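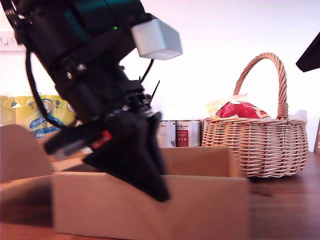 Notebook – grocery packing, teleop
July
By Yamila Montecinos
Print this page | E-mail this page

Start 9:40. Jianguo drove first, I logged. We want 120 good demos of the packing task before we touch the training config again, and we came in this morning with 19 from the new setup. The older ones don't count. They were done before we moved the wrist cable and changed the gripper speed limit, and mixing them in last time gave us that strange hesitation at the rim of the box.

Task as written on the board: take one item, bring it over the box, lower, release, come back up clear of the walls, return home. One item per episode. Items get set back in a new place every time, box gets nudged and turned a little. Cans, soft bags, the stuff in the basket. I like this task more every day! It looks so dull on paper and then you sit down at the leader arm and find there are six small decisions in it.

First thing, the leader arm. Jianguo put the lighter springs in last night and wow, what a difference. With the old ones I was fighting the elbow the whole way down and you could see it in the recordings as a wobble just above the box. Now the descent is smooth enough that I overlaid three of mine in Radia and had trouble telling them apart until the release. Keep these springs. Order a second set for the Apaza rig while they still have them.

Driving notes, mostly to self:

– Slow down before the rim, not over it. If I brake when the fingers are already between the walls, the arm sags a bit and then corrects, and the policy will happily learn the sag.
– Open the gripper all the way on release. Jianguo only half opens. Half open is fine for cans and terrible for soft bags, which hang on one finger and come back up with it. We agreed on full open for everything.
– Straight up after release, then sideways. I caught a box flap twice on the way out. Both episodes deleted.
– Don't look at the screen and the table in turns. Pick one. I'm doing the whole afternoon from the screen only, so I never use anything the policy won't have.

That last one is a real argument between us and I want it written down. Jianguo says a good demo is a good demo and he gets cleaner grasps looking straight at the table. True, his are cleaner. But he leans over and sees behind the cans, and the cameras can't do that. When the policy goes for a can that's half hidden by its neighbor it has nothing to go on, and his demos say "just reach in confidently." Mine fumble a little and then find it, and I think the fumble is useful. We'll train one on his and one on mine, same number of episodes, and see. I can't wait for this comparison.

11:15. Basket trouble. The handle is the problem, obviously, the wrist wants to come in from the side and the handle is right there. What works: rotate the wrist first while still high, come down on the near side of the handle, pinch the package by its top edge. What doesn't work: everything I tried before that. Jianguo suggested taking the basket out until we have the easy items solid. I'd like to keep it. People do keep food in baskets, and it's the only thing on the table that forces a wrist rotation at all.

Latency. Fovero logs showed the follower lagging more than I'd expected on fast moves, then fine again after a restart. Restarted at noon to be safe. If the lag shows up again, save the log before restarting this time (me!).

Flimedine annotator now takes the episode label from the foot pedal, one tap keep, two taps discard. Lovely. My hands stay on the leader arm and I've stopped losing labels. It did swallow one double tap, so check episodes against the paper tally at the end of the day.

Afternoon: both of us driving, swapping every 10 episodes. Past that I get lazy with the wrist and it shows. Tally when we stopped for coffee was almost 500 if you count every attempt since we started on this task, discards and old setup included, which made us both laugh and then go get more coffee.

For tomorrow:
– more turned-box episodes, nearly all of ours have it square to the table
– tape the wrist cable again, it's creeping
– ask Jianguo to write up the spring swap with part numbers
– first short training run overnight, screen-only demos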